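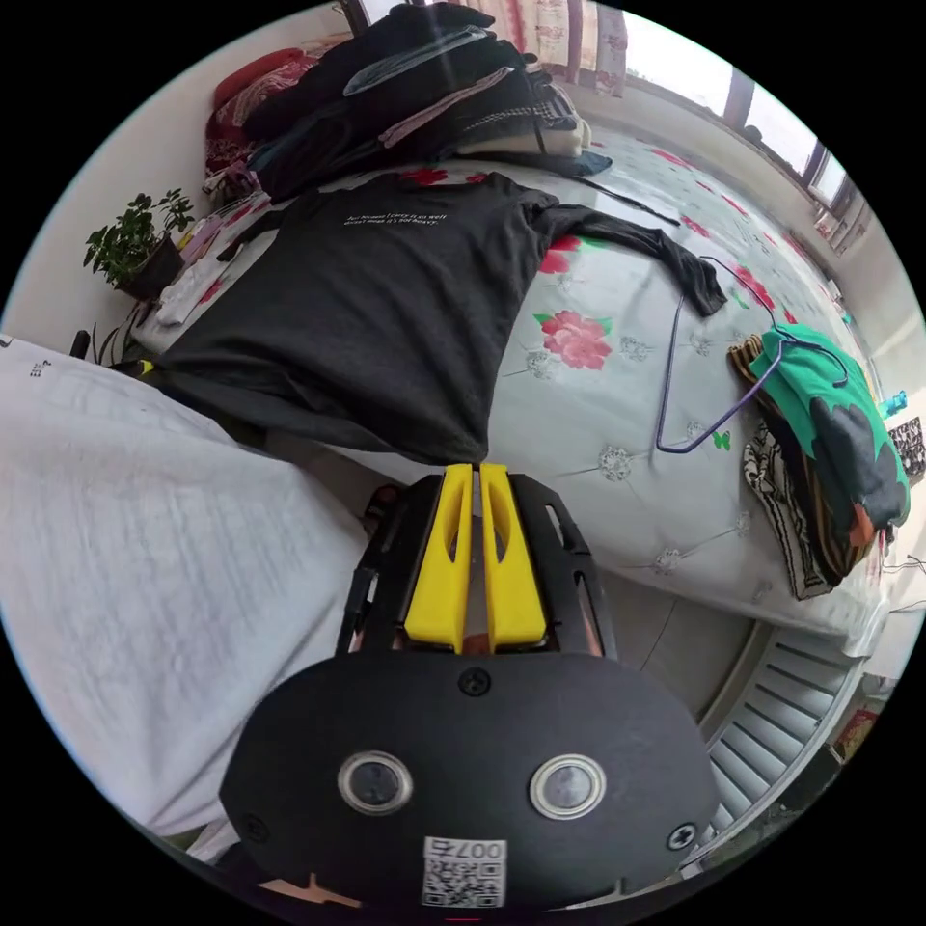 Residual water at the end of the final spin decides most of the cost of drying bed linen, and the figure varies more between machines than the labels suggest. The linen trial at the Pearce laundry has now run long enough to report on. Loads were limited to cotton and cotton-blend sheets, pillowcases and doona covers in ordinary domestic use. Printed sheets were accepted along with plain ones, including the common sort with red roses and green leaves on a white ground, as the print has no measurable effect on water retention. It does matter for colour loss, which is treated separately further on.

The method was kept simple. Each load was weighed dry, washed on the standard cotton program and weighed again within two minutes of the drum stopping. Spin speed was the only setting changed between runs. Detergent was dosed by weight, softener was left out, and supply water was taken from the same tap throughout. The trial covered 226 loads.

At the lowest spin setting the linen came out holding its own dry weight in water, or 100 per cent residual moisture. The highest setting brought that down by a little under half. Most of the gain came in the first two steps up. The last step saved very little water and produced deeper creasing, particularly in doona covers, where smaller items collect in the corners and pull the fabric into a rope. Buttoning or zipping the cover before washing reduced this but did not cure it.

Line drying was measured on the covered rack at Dridgate. Sheets hung by the hem with a full drop dried faster than sheets folded over the line, and the difference was larger on still days. A folded sheet has two wet faces in contact, and those faces dry last. Where line space is short, spreading the two halves over adjacent lines gives nearly the same result as a full drop. Pillowcases should be pegged by the closed end so that the opening hangs down.

Tumble drying was done in the Handine vented unit. The timed program overshot on almost every run. Sheets were at a suitable moisture level for folding well before the timer ended, and the remaining minutes did nothing except heat dry cloth. The sensor program was better, although it stopped early whenever a fitted sheet had balled up with wet fabric inside. Stopping the machine once at the halfway point and shaking out the load corrected this in all but 14 of the runs.

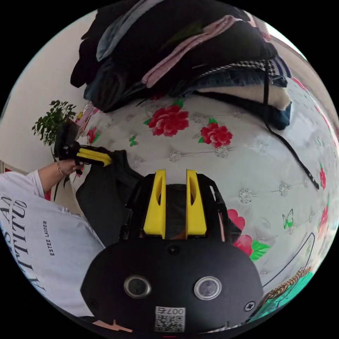 White top with large black lettering, and part of the peony-print bedspread.

Colour loss was assessed on printed items only. A strip was cut from the hem allowance of each sheet before the first wash and kept in a closed drawer for comparison. Reds moved first. Greens and greys held up well at 40 degrees and showed slight fading at 60. Drying in direct sun had a stronger effect than wash temperature, and hanging sheets with the printed face inward removed most of that difference. Dark lettering on garments was not part of the trial, but the usual practice of turning the garment inside out rests on the same principle and is worth continuing.

Thread count was a poor guide to drying time. Fabric weight was a good one. A heavy sheet with a modest thread count took longer than a light sheet with a high one in every pairing, whichever drying method was used. Members buying linen for a house without a dryer should look for a weight per square metre on the packet. If none is printed, weighing a folded sheet on a kitchen scale and dividing by its area gives a usable value. Over 180 grams per square metre is slow to dry indoors in winter.

Fitted sheets remain awkward. The elastic hem holds water after the flat part of the sheet is dry, and folding at that stage leads to a musty smell in the cupboard. The hem should be checked by hand at all four corners.

The next round of runs starts in December and will cover towels and flannelette. The Fendomitz load sheets will be used again with an added column for room humidity.

Issued 5/6/20

Recent items
Descaling a front loader without taking off the door seal
Line spacing for covered racks
Wool cycles: what the drum is doing
Dryer lint and vent length
Storing doonas over summer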